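HOME ORGANIZATION AND SMALL STORAGE
Handout 4: The Open Drawer
Course notes, Closby Evening Program
Instructor: Shalini Agarwal

Read this before the session and bring one drawer from home. The drawer only, please. Last term a student brought the dresser, and the stairs have not recovered.
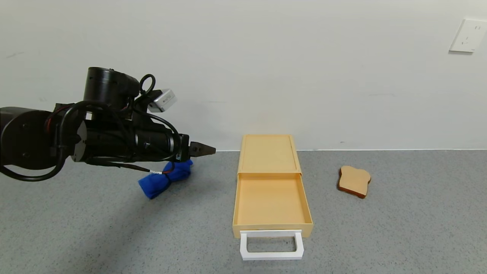

We spent the last handout on shelves, which are honest furniture. A shelf shows you what you have done to it. A drawer closes, and once it closes you are free to believe anything you like about the inside. Most of tonight is about that belief and what to do with it.

1. Start with the drawer empty and all the way out

Pull it to the stop. Half open, you will pack the front half and let the back half become an archive. Take everything out, including the thing you have decided doesn't count. Wipe the inside. Look at the walls and the floor of the drawer while you can, as you may not meet again for years.

Measure the inside, never the outside. Width, depth, and the height from the drawer floor to whatever will be above it when it shuts. The third number is the one people skip, and it is why their drawers jam on a ladle.

2. Low plastic units

For the exercises we use low, single-drawer plastic units that sit on the floor. They are light, they wash easily, and they come in colors that no one has ever chosen on purpose. Peach, for instance. You will get used to it.

Some practical points:

A unit on the floor is opened from above, by someone bending. Put in it what you need once a week or less. If you need it every morning, your back will have opinions by December.

Leave clear floor in front equal to the full length of the drawer, plus room for your feet. Students forget the feet.

If the top has a raised rim, it is a tray, and a tray will fill. Decide now what is allowed up there or the household will decide for you. Keys, mail and one battery of unknown condition is the usual verdict.

Loop handles that stick out in front are pleasant to pull and unpleasant to walk into. Count the handle in your floor measurement.

3. Cloth

Cloth is our first material because everyone owns too much of it and it forgives bad technique. A bunched cloth takes up mostly air. Fold the same cloth and you can generally fit several in the space, though you then have to fold several.

The method we use is Ingvild Öberg's, from her Sastdale workshop notes:

a. Lay the cloth flat and smooth it with the side of your hand, corners first.
b. Fold in half, edge to edge. Near enough is good enough. Ingvild says otherwise, but she isn't teaching this section.
c. Fold in thirds toward the middle.
d. Fold again until it is a little shorter than the drawer wall.
e. Stand it on its fold. If it falls over, it is either too tall or too thin. Refold it or lean it on a neighbor.

Standing cloths can all be seen at once. Stacked cloths can't, and the bottom one is in effect retired.

Fitted sheets are covered in Handout 9. Do not read ahead. It only upsets people.

4. How full is full

Fill to three quarters of the depth and stop. The last quarter is for your hand. A drawer with no room for a hand works once, on the way in.

You will be tempted to buy dividers. Wait two weeks. Use a cut-down cereal box in the meantime, and if you still like where the walls are, spend the money. I own 49 dividers and can tell you where six of them are.

5. Exercise for this week

Choose one drawer. Empty it, measure it, and write down what came out, in the order it came out. Then put back only what you can give a reason for. "It lives there" is a description and will be marked as such.

Write up the result in one page. The limit is 2,000 words, which I mention only because of the student who sent me 1,553 on a sock drawer - I read all of them, and it was a good drawer.

Reading: the Harawira chapter on household linens, first half. The second half is about napkins.

Next session: lids, and where the others went.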